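The cold wash question

Every winter the same advice comes around, and every winter it arrives with a bit more confidence. Wash everything in cold. Your clothes will last longer, your power bill will shrink, and you'll never notice the difference. It was on the back of the Noltero powder box when we started this newsletter, it is on the front of the box now, and in November it turned up as a leaflet in our letterbox with a cheerful blue thermometer on it.

Several readers have written in to ask whether we believe it. Some of it, yes. But the people most keen on cold washing tend to be people with something to sell you for it, and the advice has picked up some claims along the way that deserve a harder look than they get.

Start with the part that holds up. Heating water takes a lot of energy, and in most homes the heating is the biggest share of what a warm wash costs. Turn the dial down and you spend less. If your machine fills from the cold tap and heats the water itself, the saving lands on your electricity bill. If you have an older machine that draws from the hot tap, the saving lands wherever your hot water comes from, which could be gas, could be an off-peak tank, could be the sun. A household with solar hot water on the roof and a machine that can use it is in quite a different position from a flat with neither, and the leaflet doesn't mention this at all.

What it does mention is a figure. Switch to cold, it says, and save up to 200 dollars a year. We have learned to be wary of "up to". A saving of four dollars is also up to 200. In very small grey type on the back we found the household they had in mind, and it does 16 loads a week, all of them previously at the hottest setting. I don't know that household. I'd like to know what they are doing with all those towels.

Our own house does a fraction of that, mostly at 30 degrees already, and the difference between 30 and cold turned out to be so small on our bill that I couldn't separate it from the weather. That doesn't make the change a bad idea. It does mean that anyone who has been washing warm for years and is picturing a nice fat credit should picture something smaller.

Then there is the matter of what "cold" means. A tap in Darwin and a tap in Hobart are not delivering the same thing in July. Most washing powders need a bit of warmth to dissolve properly, and those that say they don't have usually been tested in water that somebody in Tasmania would call tepid. If you have ever pulled out a black shirt with pale streaks down the back, you have seen the result. Liquid copes better, and you can also dissolve powder in a jug of warm water first, though at that point you are heating water in order to avoid heating water.

Some machines add to the confusion by having a setting marked Cold and another marked 20, with no word in the manual on how they differ. On ours, going by the time it takes and the feel of the glass, one heats a little and the other doesn't heat at all. The Eco setting is something else again. It often runs warm, for hours, using less water and taking its time over it. I have nothing against it, but it is not a cold wash, and a good many people think it is.
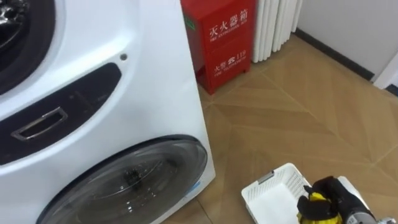

Front loaders like this one are where most of the cold wash claims are aimed.

The claim I have most trouble with is "you'll never notice the difference". You will, if you're washing certain things. Sweat and mud and the ordinary dust of the day come out in cold perfectly well, and so does blood, which should never go near hot water anyway. Grease is another matter. Sunscreen, cooking oil, lip balm, the grey ring inside a shirt collar: these are fats, and fats let go more easily when warm. Modern detergents have enzymes meant to deal with this, and they do help, but they are slower in cold water, and a 15 minute quick wash at tap temperature doesn't leave them much time to do anything.

Pillowcases gave us the clearest answer. We washed one set cold and one set at 40 for a few months, same detergent, same line. The cold ones came out looking fine every time. By the end, side by side in daylight, they had a yellowish cast that the others didn't. One hot wash with a scoop of oxygen bleach brought them most of the way back. You could read that as an argument against cold washing or as an argument for doing it most of the time and then catching up. I lean to the second, though I can see why the people with white sheets lean to the first.

Now to hygiene, where both sides get carried away. The cold wash people say detergent and rinsing remove nearly everything that matters. The hot wash people talk as though a tea towel washed at 30 will put you in hospital. For everyday clothes worn by healthy people, I think the cold wash people are closer to right. For cloth nappies, for sheets after somebody has had gastro, for kitchen cloths that have been wiping up after raw chicken, use the hot setting and don't feel guilty. If someone at home is ill or has a weak immune system, ask their doctor or nurse and ignore newsletters.

What neither side says much about is the machine. A front loader run only on cold, with too much detergent, slowly fills itself with a soft grey sludge made of soap, body oil and fabric softener. It sits behind the drum where you can't see it, in the folds of the rubber door seal where you can, and in the drawer. After a while it smells. Then the clothes smell, and people add more detergent, which feeds it.

You can now buy a product for this. Cindumico makes a tablet, Brundine makes a liquid in a bottle with a machine on the label, and there is an imported one from Åberg that costs as much as a decent bottle of wine and comes in a very nice tin. We tried all three on a machine that badly needed it. All three improved the smell. So did an empty hot cycle with a scoop of the same oxygen bleach we'd used on the pillowcases, and I would not care to bet money on telling the four results apart with my eyes shut. The Åberg tin now holds pegs.

A reader in Ballarat sent us a page from one maker's website saying its cleaner had been rated effective by 2,787 customers. I don't doubt it. If you run an empty machine at 90 degrees with nearly anything in it, it comes out cleaner than it was. The page did not say what happened to the customers who ran it empty with nothing.

So what do we do at our place? Clothes go in cold, or at 20 if the weather has been bitter. Sheets and towels go in at 40. Tea towels and cloths go in at 60 with whatever else can stand it. Once a month or so, when the towels are done, the machine gets its hot empty run, and afterwards the door stays open. We use less detergent than the cap suggests, a good deal less, as our water is soft. If yours is hard you'll need more, and your kettle will already have told you which you have.

The habit of leaving the door and the drawer open between loads has done more for our machine than anything we paid for. It's free and so it doesn't get a leaflet. (If you have small children or a cat, check inside before every load, or keep the door shut and dry the seal by hand with an old towel.)

Clothes do seem to last longer in cold, and I'll grant the leaflet that one. Dark jeans hold their colour, elastic keeps its stretch, and the cheap T-shirts that used to come out a size smaller have stopped doing it. But a fair amount of the wear people blame on hot water comes from the spin and, above all, from the dryer. Look at what's in the lint filter. That is your jumper. If you want your clothes to last and you are only willing to change one thing, hang them up.

A last word on the questions that came in after the piece on dishwashers. Yes, the rinse aid follow-up is coming. No, we haven't been sent anything by any of the companies named here, and after this item I don't expect to be. And to the 33 of you who wrote in about vinegar in the softener drawer: a little now and then seems harmless, but it can be hard on rubber seals if you use it in every load, and never put it in with chlorine bleach. If you've been using it for years on the same machine, write and tell us how the seal looks.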